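Notebook, tableware and surfaces bench
October, started 09:40

Carrying on from the last entry. Rongrong Shao asked for the marking test to be repeated on the matte white top before we commit to it for the other benches, so most of this is about the top and only partly about the plates.

Cleaning first. Top wiped twice with the Prastisau cleaner at the dilution on the label, then once with plain water, then dried with a lint-free cloth. The cloth matters more than the cleaner. The old blue ones leave fibres that read as marks afterwards, and I have thrown out what was left of them.

Plates: Fliletti shallow, pink, round, raised rim, flat well. Mean mass of the batch 368 g by the bench scale, spread small enough to ignore. Foot ring unglazed on all of them. This is the part that does the damage on a matte surface. The Śliwiński plates have a glazed foot and left nothing at all last time, so they are out of this round.

Procedure as before. Plate set down flat, slid 97 mm towards the back of the table, lifted, put back at the start. 14 slides per position, then inspect with the side lamp at a low angle. No load in the well. Positions are kept to the left half of the table so that the right half stays as a reference.

Results up to 11:15:

Position A, nearest the rounded corner. Faint grey arc, wiped off with water.
Position B. Same, slightly darker. Wiped off with water and a second pass.
Position C. Short scratch visible under the lamp only. Did not wipe off. Can't feel it with a fingernail.

C was done with plate 11, which has a rough patch on the foot ring. I ran a thumb round the others and none of them has it. Plate 11 set aside in the tray with tape on it. Please do not put it back in the stack.

On dust. Small dark specks keep turning up on the white top and they confuse the reading. They lift with tape, so they are not damage. Tape first, then lamp, then write it down. I had been doing it in the wrong order and two marks in the previous entry should be struck out.

The Fisinen sample top is still in its wrapping under the bench. It has a slight sheen and will probably hide the arcs better, but glare off the wall panels could be a nuisance with the lamp on. Needs its own baseline before anything touches it.

To do: repeat C with a sound plate, felt ring under one plate as a comparison, ask Rongrong whether lamp-only marks count as a fail.

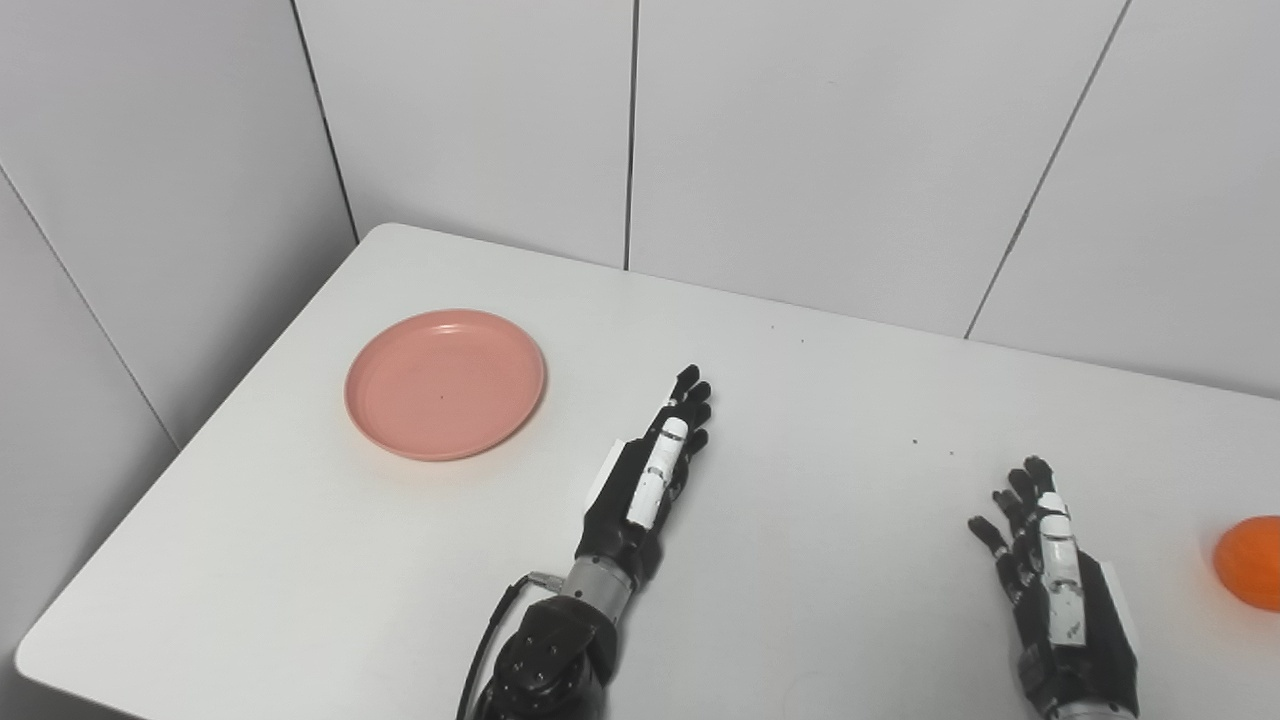 If they do count, the matte top fails on C as it stands, and the repeat decides it. I would also want the foot rings checked on delivery and a limit for roughness written down. Felt rings are on the shelf above the sink, small size only.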